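January, bench notebook, Catelitz workshop
Started 8:40, coffee first

Sorting day! I've been wanting to do this since before the holidays and now the big bench is clear enough to start. Goal for the week is to get all the small hardware out of the jars and into the yellow organizer, so we can find an M3 washer without pouring half a jar onto a tray.

Weighed the whole lot before opening anything: 2,845 g without the jars. More than I would have guessed. A lot of that is the brass inserts from the Kitumska cabinets, which I'd forgotten we kept.

Method so far. Tip one jar into the baking tray, pull out the obvious junk (swarf, bits of zip tie, a pencil stub, one earring back), run the magnet over what's left. Steel goes left, brass and stainless go right. Then by thread, then by length. I tried length first on jar 1 and it was a mess, because an M3x12 and an M4x12 look like twins when you've been staring for half an hour. Thread first is so much faster. I use the gauge plate for the first few of each kind and after that my fingers know.

10:15. Jars 1 to 3 done. The M3 pan heads alone fill a compartment, so they need two. Moving the M3 countersunk down a row.

Despina Voicu came by and pointed out that I was laying it out by size when we always grab by job. She's right for part of it. Drawer runners, for instance: you want the runner screw, the washer and the insert next to each other. So the plan now is

top rows: by size, general stock
bottom row: by job (runners, hinges, the Avram feet, terminal blocks)
odd corner: unknown threads, until I get hold of the imperial gauge

I redid the bottom row on paper before moving anything. Took ten minutes and saved me from shuffling everything twice. Very pleased with it.

11:30. Counted the M3 pan heads by weight, to see if the small scale is good enough for it. 40 screws by hand, weighed, divided, then weighed the lot. Came out at 1,323. Counted one handful by hand as a check and it agreed to the screw, which made me much happier than it should have. We can do the quarterly stock this way. Zero the scale with the paper cup on it, and keep away from the window, the draft moves the last digit.

Lunch.

1:05. Labels. The Lustatness label tape sticks well on the flat rail but lifts on the curved bit within minutes. Wiped the plastic with alcohol and tried again, better, will look tomorrow. If it's still lifting I'll go back to paint marker, black reads beautifully on that yellow. Whatever we use, label the rail and leave the inside of the compartments alone, we tried inside once and you can't read a thing when they're full.

Something to watch: overfilling. Once the heap is higher than the divider, things hop over as soon as you carry the organizer. Fill to two thirds and put the rest in a bag, with the same label on the bag. Bags live in the gray crate under the bench.

2:50. Jars 4 and 5 done. Jar 5 was nearly all spring washers, lovely clean ones. Jar 6 is the one with the oil in it and I'm leaving it until I have a rag and some patience.

Left to do:
- jar 6, degrease before sorting
- 14 loose knurled nuts, thread unknown, in the egg cup by the vise
- ask Despina if the Avram feet take M5 or M6, the drawing and the sample don't agree
- second organizer? same color please, the yellow is so easy to spot from across the shop
- order M4x16 countersunk, we are down to a pinch

Stopped at 3:20, fingers smell of brass. Organizer stays out on the white surface tonight so I can pick up at the bottom row.

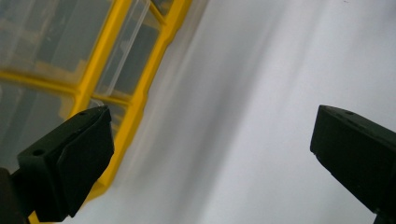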